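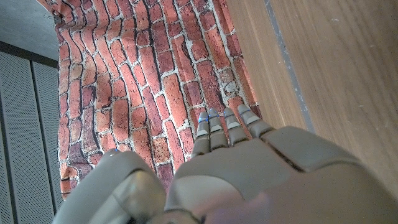 Brick-print backdrop fabric, Claduvow workroom

Call for participants: home sewers to test printed instructions

Bisetti is looking for 65 people who sew at home to try out the instructions for our next set of patterns. You will make one item from start to finish, using only the printed sheet we send you, and tell us where it helped and where it did not.

We have sold paper patterns by mail for a long time and the letters we get are mostly about the same thing. The pieces fit together fine, but the sheet is hard to follow. People get stuck at zippers, at linings, and at any step that says "repeat for other side." The sheets have been rewritten from scratch and we want them read by people who did not write them.

Who can take part

You should be 18 or older and have a working sewing machine at home. You need to have finished at least two items from a pattern before, of any kind. A pillow cover counts. We would like a mix of people, so please do not hold back if you have only been sewing a few months. Professional tailors and people who teach sewing are not eligible for this round – there will be a separate call for teachers later.

You need to be able to read the sheet in English. A large-print version is available and you can ask for it on the form. Left-handed sewers are very welcome, as the last test had too few.

What you will make

The patterns in this round are the Gitonora apron, the Bermúdez work shirt, and a lined tote bag that does not have a name yet. Tell us on the form if there is one you would prefer. We can't promise your first choice. The shirt takes the longest and should only be picked by people who have set in a sleeve before.

We send the pattern, the fabric, thread, and any buttons or zippers. Fabric is plain cotton in whatever color we have the most of. It has not been prewashed, so please wash it before you cut.
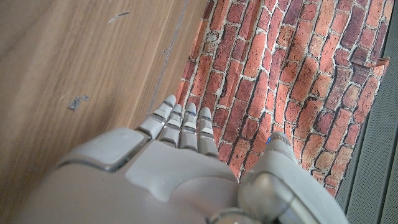 Participants keep a short log while they work. It is a printed booklet with a page for each stage and space to write how long you spent and what you had to read twice. Fill it in as you go and not from memory at the end. Messy handwriting is fine. If you give up on a step and look it up somewhere else, write that down too, including where you looked.

When you are done, mail back the booklet and the marked-up instruction sheet in the prepaid envelope. You keep what you made, along with any leftover fabric. We may ask for a photo of the inside seams, but this is optional and your face does not need to be in it.

Time and payment

Most people will need roughly 29 hours for the shirt, counting cutting and pressing. The apron and the bag are much shorter. Payment is $400 for the shirt, and the amounts for the other two are listed on the form. You are paid after we receive the booklet, whether or not the item is finished.

How to apply

Fill in the form on our website or write to the Claduvow office and ask for a paper copy. Forms must reach us by 27th April. We will reply to everyone, and packages go out in May.

You can drop out at any point. Please send back unused fabric if you do – we will cover the postage.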